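Fudel House residents' kitchen group - notes from the meeting, 11/10/2020

Notes by me again, Sekar Nair, as my turn seems to have come round twice. Sorry for the spelling, I typed most of this while eating.

Last time's notes
Read and agreed, apart from the bit where I wrote that the Disberg oven had been serviced. It had only been looked at. I've put that right.

Money
We had 900 pounds in the kitchen pot at the start of the month and spent 233 of it, nearly all on the new tap and the fitting. The quote from Groko for redoing the whole floor came in at 2000 and there was a bit of a silence after I read it out! We agreed to leave the floor until spring and get another price in the meantime.

Cupboards
The shelf by the door is full of jars with no names on. Everyone to go through their own before the next meeting, and anything unlabelled after that goes in the shared cupboard (I own up to at least one of the chutneys). The Su rice cooker stays out on the side as it gets used most evenings.

The big table
This took up most of the meeting. I love the marbled top, all those grey swirls with the brown running through them, but crumbs and drips vanish into the pattern and you only find them with your sleeve. We agreed to wipe the whole top after every meal, right out to the edges, and to go over it again with a dry cloth. No scouring pads please, and no hot pans straight on it - the trivets are in the second drawer. The green basket can live on the table up at the far edge, so long as whoever wipes down lifts it and does underneath as well.
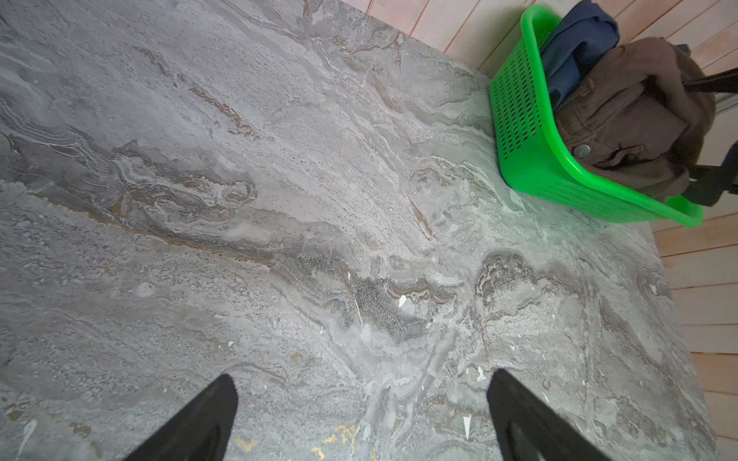

Shared supper
Going ahead in October, with 18 names down so far. I'm doing dal and a big pot of rice, and puddings are still wanted. Write what you're bringing on the sheet on the fridge, please, or we'll end up with four potato salads like last year.

Any other business
The window over the sink sticks again. I'll ring the landlord. Tea towels need washing, and I've taken the first lot home with me.

Next meeting
Same place, after supper, date to go on the fridge.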